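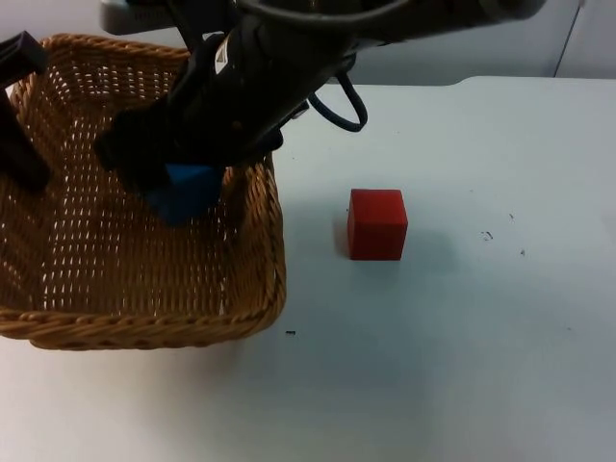 2023-03-09

Bread notebook, Donnelly kitchen. Rye starter, second feed of the morning.

Well, she's alive! I had just about given up on the Lernau starter after December, when it sat at the back of the fridge under a grey layer that smelled like nail polish remover. Poured that off, kept a teaspoon from the very bottom, and fed it dark rye and water at equal weights. Nothing for two days. Then last night it climbed past the rubber band and this morning it was pushing on the lid. The smell has gone from solvent to green apples, with a bit of yogurt behind it. Gorgeous.

Declan Ngata wants it written down properly this time, so:

Starter, 169 g after the feed (was aiming for 170, the scale jumps)
Flour, 1000 g total, mostly the Utach white with a scoop of whole rye
Salt, the usual
Water, held back a splash until after the salt went in

Mixed by hand. The dough felt slack at first and I nearly added flour, but Trudy told me to leave it alone and have a coffee. She was right. After a rest it had pulled itself together and I could lift the whole lot out of the tub in one piece. I love that moment and I don't think I'll ever get tired of it.

Folds: did 5, probably one too many. By the last one it was fighting me and I tore a bit of the skin on the underside. Next time stop when it holds its shape in the tub, never mind what the sheet says.

Shaping. Two rounds, rice flour in the liners. Trudy Bright's trick of dusting the top of the dough instead of the liner works a treat – far less of it ends up on the floor, and you can see where you've missed. One round went in seam up as normal. The other I put in seam down, no scoring planned, to see if it would open along the seam by itself the way the Jenari loaves do.

Proofed on the counter. The kitchen was colder than I'd like and the window over the sink doesn't close all the way, so they took their time. Poke test still confuses me with this much rye. The dent comes back slowly from the start, so it tells me less than it does with an all-white dough. Went by the look of the edges.

Bake: lidded pot, hot as the oven goes, lid off for the second half. The left side of the oven is still darker. I turned the pots when the lids came off and that evened things out quite a bit.

Results, written with crumbs on the page:

Scored round had a good ear on one side, a bit flat on the other. Crumb tight near the base, which I'm putting down to the extra fold. Flavour is lovely, sour at the end but not sharp.

Seam down round split into three big craggy ridges and looks like something dug out of a paddock. Best colour I've had all year! Crust still crackling when I moved it to the rack. Not cut yet. Declan has asked for it whole and I said he could have it if he brings back my good bread knife.

To do: order more dark rye before the bag runs out. Dry some of this starter on baking paper, crumble it and put it in a labelled jar, so that we have a spare. Try the same dough with an overnight rest in the fridge, folds cut back, everything else left the same.

Fed the starter again at lunch. Already bubbling around the edges.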